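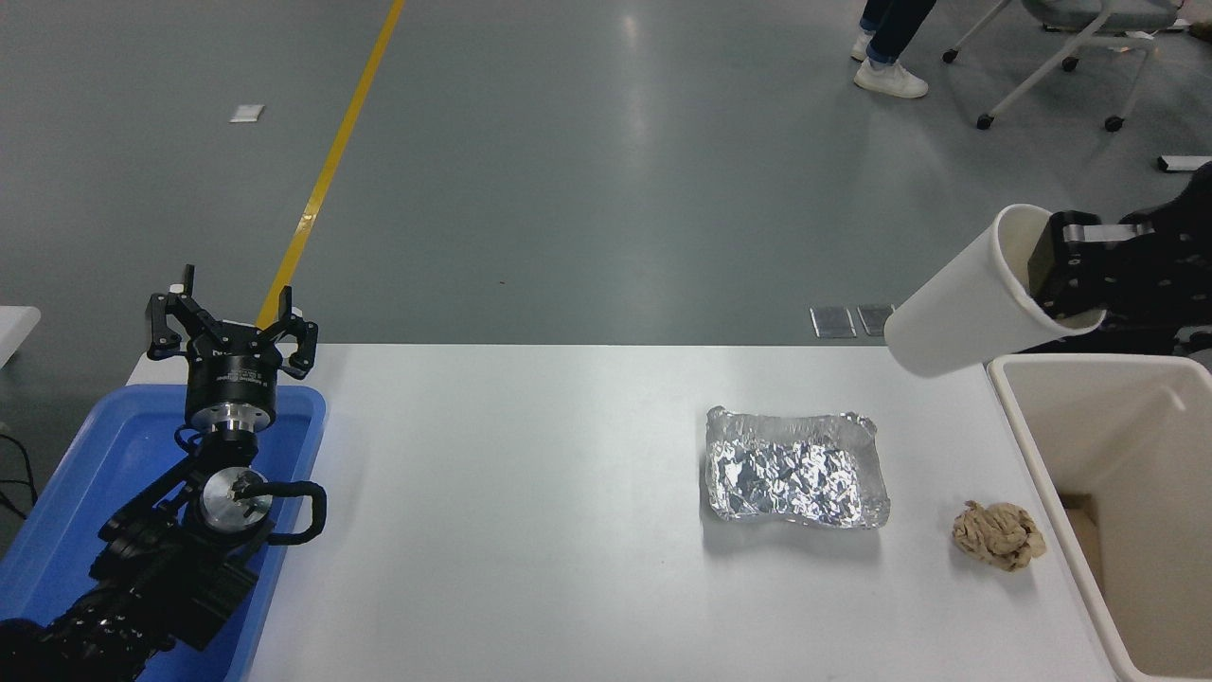
Section 4. Calibrating Audio and Video Delay

Trelum judges each note against a timing window measured in milliseconds. Most televisions and sound systems add a delay of their own, and this delay differs from one set to another. Calibration must be completed before the first session and repeated whenever the display, the speakers or the connection between them is changed.

4.1 Before You Begin

The game must be updated to version 3 or later. The version number appears in the lower corner of the title menu. Earlier versions store a single delay value for sound and picture together, and that value is discarded when the update is installed.

Set the television to its game mode, if it has one. Turn off motion smoothing, noise reduction and any virtual surround setting. These functions add delay that may vary during play and cannot be fully corrected by calibration.

Note: Calibration is stored per console and not per profile. All players who use the same console share the same values.

4.2 Calibrating the Sound

1. From the title menu, select Options, then Delay, then Sound.

2. Set the volume to the level you normally use. The screen will go dark so that you respond to the sound alone.

3. Press the confirm button in time with the click. The first clicks are for practice and are not measured.

4. Continue until the chime plays. The test records 32 presses and discards those that fall too far from the rest.

5. Review the result. If the word Uneven is displayed next to the value, select Repeat.

6. Select Save to keep the value, or Back to leave the earlier value in place.

Caution: Do not calibrate with wireless headphones if you intend to play through speakers. Wireless headphones often have a much longer delay, and the resulting value will make notes register early on other equipment.

4.3 Calibrating the Picture

1. From the Delay menu, select Picture. The sound is muted for this test.

2. Watch the marker as it travels down the lane. Press the confirm button at the moment it crosses the white line.

3. Continue until the marker stops. Do not try to correct for a press you believe was late; the test allows for a small number of errors.

4. Select Save.

The picture value is normally lower than the sound value when an external receiver is in use. When the television's own speakers are used, the two values are usually close together.

4.4 Entering Values by Hand

Players who already know the delay of their equipment may enter it directly. Select Options, then Delay, then Manual. Values from 0 to 1,000 milliseconds are accepted. Use the left and right directions to change the value by one, and the shoulder buttons to change it by ten.

A value above 214 milliseconds will bring up a warning. The value can still be saved, but online ranked play in the Navarrete league is unavailable until it is lowered. Local play and the Femby practice tracks are not affected.

4.5 Checking the Result

1. Open the Femby practice tracks and choose any song marked Steady.

2. Play one full verse on the Standard difficulty.

3. Open the timing chart from the results screen. Bars to the left of center are early presses, and bars to the right are late ones.

4. If most bars fall on one side, return to the Delay menu and adjust the sound value by around 3 milliseconds at a time — in either direction — until the bars are centered.

Note: The timing chart is not available for songs played in Lemska mode, which generates its note patterns during play and does not keep a record of individual presses.

4.6 Restoring the Original Settings

Select Options, then Delay, then Restore. Both values return to zero. Scores, unlocked songs and profile settings are not changed. Scores posted to the Navarrete league before the reset remain valid.

If notes continue to register inconsistently after calibration, see Section 7, Controller Connection.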